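Two-Handed Demonstrations with Hand-Held Grippers: Bathroom Items Task
Project report, Meltadlow group. Leonilde Rebelo, Damian Nowicki. Supervisor: Zofia Wysocka. 2019-06-29 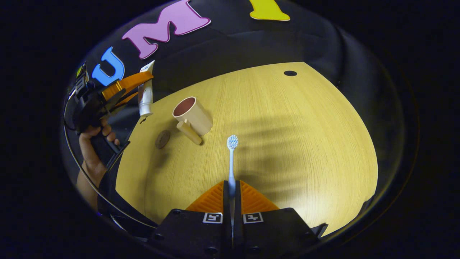

Figure 1. View from the right gripper: toothbrush held upright, toothpaste tube in the second gripper, mug on the table.

1. Aim
We wanted to know whether demonstrations recorded with two hand-held grippers can be used to train a policy that places a toothbrush and a tube of toothpaste in a mug. Earlier work in the group (Brzozowska set) used one gripper only.

2. Recording
Each gripper carries its own wide-angle camera. The square markers on the jaws give the jaw opening in every image, so no encoder was fitted. The fingers are printed in orange to stand out against the black body and backdrop. We recorded 890 demonstrations in May. Of these, 70 were rejected, mostly where tracking failed during fast turns of the wrist. The mug was moved by hand between demonstrations.

3. Training
One policy was trained on both camera views together with the relative pose of the two grippers. A second policy was trained without the relative pose. All other settings were kept the same.

4. Result
Each policy was run 90 times on the two-arm rig at Rodside, with the same list of start positions. The policy with relative pose did better at the second placement, where the tube has to pass the brush already in the mug. Without it, the arms tended to stop short of each other and wait. For the first placement we found no clear difference.

5. Limits
Shadows from the grippers and hands fall on the table in many recordings. We did not test the effect of this separately. The toothbrush is thin and can turn between the fingers, and the marker reading does not show this. Only one mug was used.

Bartosz Żak set up the Rodside rig. Dorota Ostrowski checked the rejected recordings a second time. The start position list is in Appendix B.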